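Dukelora Table Linen Rental – Frequently Asked Questions

How far ahead should I order?
Two weeks is enough for most sizes. For November dates, order a month ahead.

Is there a minimum order?
No. Orders over 100 pieces get the lower rate shown on the price page.

Which cloth fits my table?
Measure the top, then add the drop you want on each side. The Ikel range is cut for round tables and the Zapata range for long ones.

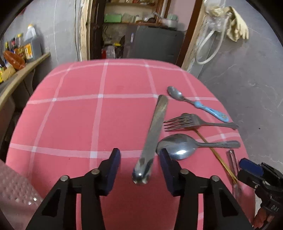

Do I need to wash anything before I return it?
No. Shake off crumbs and put the cloths back in the bag they came in. Please let damp cloths dry first – mildew stains do not come out and we charge for them.

What about candle wax?
Leave it alone. Scraping pulls the threads.

Can I rent flatware too?
Yes, in sets of 80 or 100. Rinse the pieces and return them in the same crates. Chopsticks are sold, so those are yours to keep.

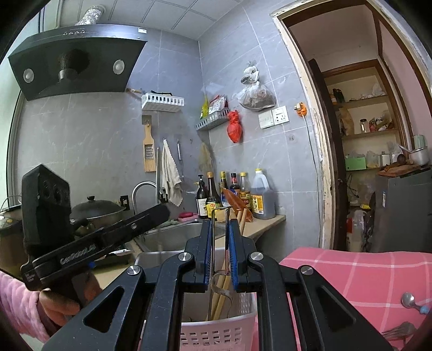 Chopsticks in a white slotted basket.

When do you pick up?
Between 9 a.m. and noon on the day after your event. Later pickups can be arranged when you order.

Can I cancel?
Yes, up to 48 hours before delivery, for a full refund.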